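Clemby build, where it's got to. A few people asked after the last lot of posts so I'll put it all in one thread.

For anyone new: Clemby is a small wheeled robot with one arm, built on a bench in my spare room and, when I need the big drill, at Furnival, the shared workshop I pay into. The job I want it to do is bathroom tidying. Go in, find what's been left on the floor, pick it up, put it where it goes.

It does none of that reliably yet.

The base is finished. Two driven wheels, one castor, battery low down in the middle. It weighs more than I wanted but it no longer tips when the arm reaches out to the side.

The arm is the third one. The first was too short and the second sagged at the elbow. This one has a Ledeck gearbox at the shoulder, bought second-hand from Imad Kanaan, who had it in a drawer from a camera slider he gave up on. Thanks again Imad.

Since April I've done most of the work in simulation. My bathroom is small and other people in the house want to use it, so I can't have a robot going round it all evening.

The simulator is Kelik, which Þröstur Lykkegaard wrote and still looks after. It's slow to load and the menus are odd, but the contacts between objects are good and he answers his messages.

Kelik lets you build a room, then swap the surfaces and fittings between runs. I've got one bathroom layout I keep coming back to, with a stone sink, dark tiles on the walls and a plunger leaning in the open by the wall. The plunger is the target.

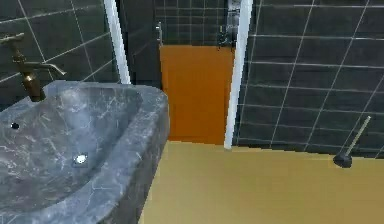 I picked a plunger to start with because the handle is long and thin and gives the gripper plenty of places to take hold. The rubber cup is harder. It's round, and in the simulator it grips the floor a bit if you drag it, so the arm has to lift before it moves sideways.

First version of the grasp code went for the middle of the handle every time. Fine for picking up, bad for carrying, as the cup swung round and hit the base. Now it goes lower down and tilts the wrist before the wheels start.

Numbers, for those who like them. Last full batch was 1,000 runs overnight. 227 failed. A failed run means the plunger ended up somewhere it shouldn't, or the robot gave up, or the time ran out.

Of those failures, 146 were the same thing: the robot had the depth of the handle wrong and closed on nothing. The rest were a mixture and I haven't gone through them all.

I blame the shiny tiles. Kelik can add noise to the depth readings near glossy surfaces, and when I switch that off the misses nearly vanish. My real sensor does the same sort of thing against real tiles, so switching it off would only be fooling myself.

Things I've tried for that:
Taking two looks from different spots and comparing them. Helps.
Averaging more readings from one spot. Doesn't help, it's wrong the same way every time.
Looking down from higher up so there's more floor behind the handle and less wall. Helps most, but the arm can only go so high before the base has to back off.

Someone asked why I don't put a strip of bright tape on the handle. I might, for the real one. I'd like to see how far it gets without.

Doorways are the other problem. The base fits through mine with very little to spare, and the path planner doesn't like it. It stops, thinks for up to 7 seconds, then goes through perfectly well. I've made the base slightly smaller in the planner than it is in real life and added bumpers. Not proud of that but it works for now.

Þröstur says the planner is probably treating the open door as part of the wall and then changing its mind. He's sent me a patch to try. Haven't had a free evening.

On the hardware side, new gripper pads. I was using foam from a kneeling mat, which tore. Now it's silicone sheet, cut with a knife and glued on. Much better hold on thin round things and it wipes clean.

Wiring is still a mess. The cable to the wrist runs outside the arm and catches on the elbow if it folds right up. I've ordered a longer one and some clips.

Cost so far is more than I told my wife, less than Imad guessed. The motors were the dear part. The frame is offcuts from the Furnival scrap bin, which are free if you sweep up.

Next: put the patch in, rerun the same batch with the higher look, and see what it does to the misses. If that goes all right I'll take Clemby into the real bathroom with the arm speed turned right down and a hand on the stop button.

I'll put the grasp code up once I've taken out the swearing in the comments. The base drawings are already on the Furnival shared drive — members can help themselves, anyone else just ask and I'll send them over.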